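**Tritomstead Hall needs a part-time evening desk person**

Three evenings a week, from 6 until the last choir member stops talking in the doorway – so plan on 10. The hall has 64 coat hooks, one working photocopier and a booking diary in which Borislav Angelovski has written everything in pencil since he took over the place.

You'll answer the phone, take bookings, hand out keys and get most of them back. The Hedar folk dancers and the Weldu chess club both believe they own the large room. You'll be asked to settle this, and you won't. 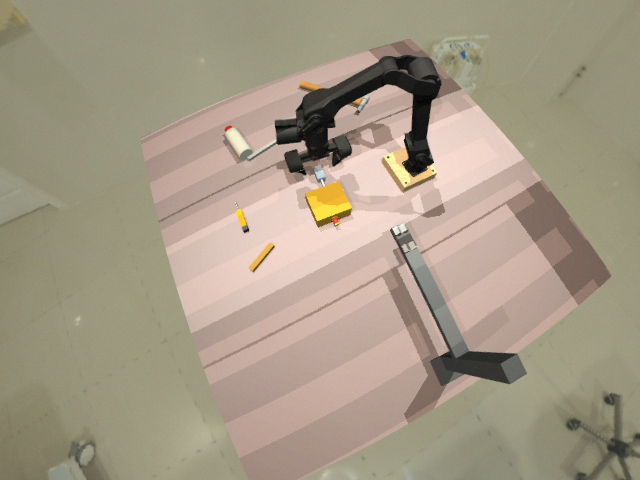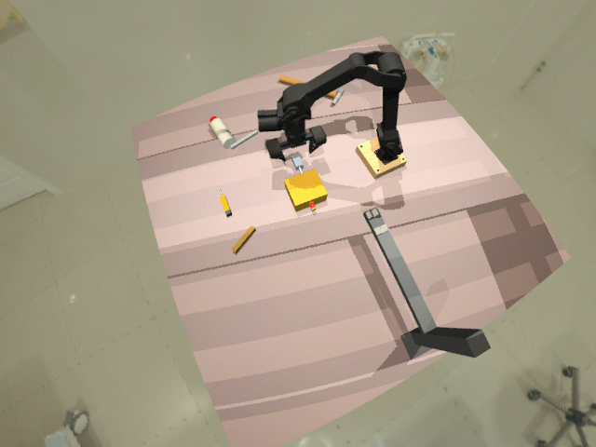
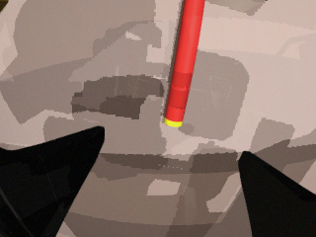
*Pink tabletop with black arm (first two); red rod with yellow tip (last).*

We'd like someone who can read other people's handwriting and say no pleasantly. Experience with boilers is welcome, but please don't touch ours. Pay is $1,171 a month, plus whatever the bakers' group leaves behind.

Send a page about yourself to the office on Clellach Street by December 31, 2023. Letters longer than a page will be read in August, when it's quiet.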